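Drucken | Per E-Mail versenden

Kategorie: Seminarunterlagen › Film und Fernsehen › Serienanalyse

Serie und Sendepause — Handout zur Sitzung 6
Dozentin: Urszula Ostrowski

1. Worum es geht

In der letzten Sitzung ging es um das Staffelfinale als Erzählform. Heute behandeln wir die Zeit danach, also die Wochen oder Monate, in denen eine Serie nicht läuft, das Publikum aber gehalten werden soll. Grundlage ist die Jugendserie »Drindex« mit zwei Staffeln zu je 13 Folgen.

2. Begriffe

Staffelpause: Abstand zwischen zwei Staffeln, meist vorher angekündigt.
Mittelpause: Unterbrechung innerhalb einer Staffel. Die Folge davor endet fast immer offen.
Brückenprojekt: Film oder Kurzserie, in der Mitglieder der Stammbesetzung während der Pause zu sehen sind. Die Rolle ist eine andere, das Gesicht bleibt bekannt.

3. Fallbeispiel

»Drindex« ging nach Folge 6 der zweiten Staffel in die Pause. Im August erschien der Sommerfilm »Bisanus« mit Ezequiel Zabala und Thibault Perrin aus der Hauptbesetzung. Der Trailer zeigt beide in den ersten 25 Sekunden, die eigentliche Hauptdarstellerin kommt später. Die Werbung richtet sich damit an ein Publikum, das schon vorhanden ist.

Cayetano Cuesta hat dazu 996 Kommentare unter dem Trailer ausgewertet. Etwa 25 Prozent nennen die Serie, deutlich weniger die Handlung des Films. Die Auswahl ist nicht repräsentativ — für die Diskussion reicht sie.

4. Besetzung als Werbemittel

Bei einem Ensemblefilm steht die Namensliste oft vor der Inhaltsangabe. Zu unterscheiden sind Namen, die Zuschauer mitbringen, und Namen, die erst durch den Film bekannt werden sollen.

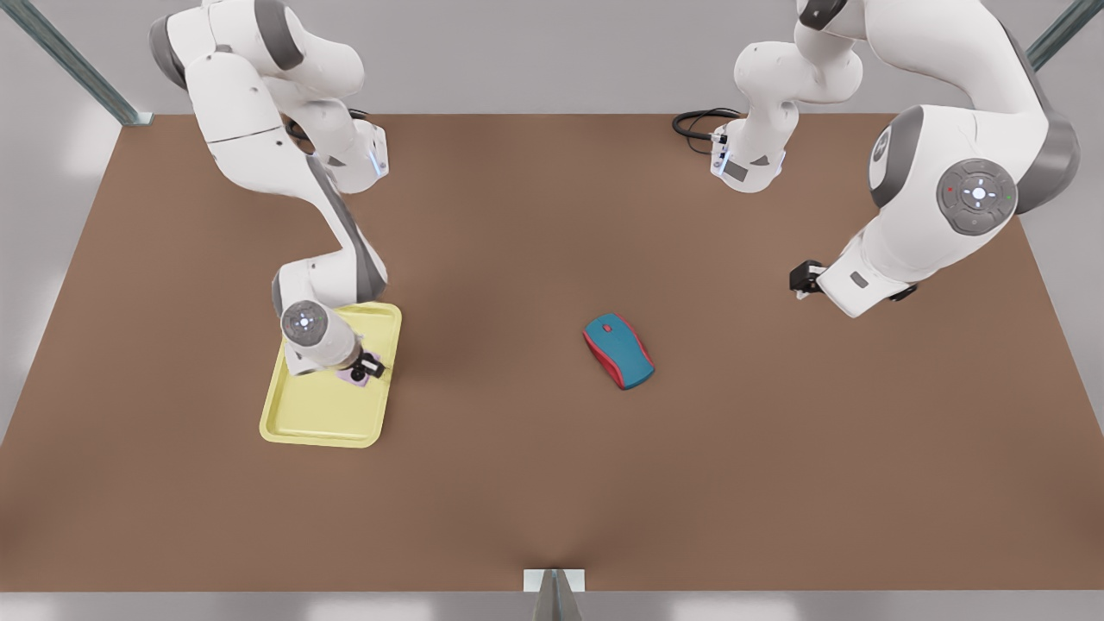
Bei »Bisanus« gehört Emrys Parri zur zweiten Gruppe. Er steht auf dem Plakat klein, hat aber die längste Szene. Ob das Absicht war, ist aus dem Material nicht zu klären.

5. Aufgaben

a) Text von Steinarsdóttir lesen, Abschnitt über Fanbindung.
b) Einen Trailer eigener Wahl protokollieren: Wer ist wann zu sehen, wer wird genannt?
c) Eine Seite Text, Abgabe vor der nächsten Sitzung über Plustance.

Kommentare

mira_k: Zählt bei b) auch ein Teaser oder muss es der lange Trailer sein?

U. Ostrowski: Teaser geht auch, bitte dazuschreiben.

Jonte: Der Steinarsdóttir-Text ist bei mir nur bis zur Hälfte lesbar, danach leere Seiten.

filmfuchs: Bei mir auch. In der Bibliothek steht er gedruckt.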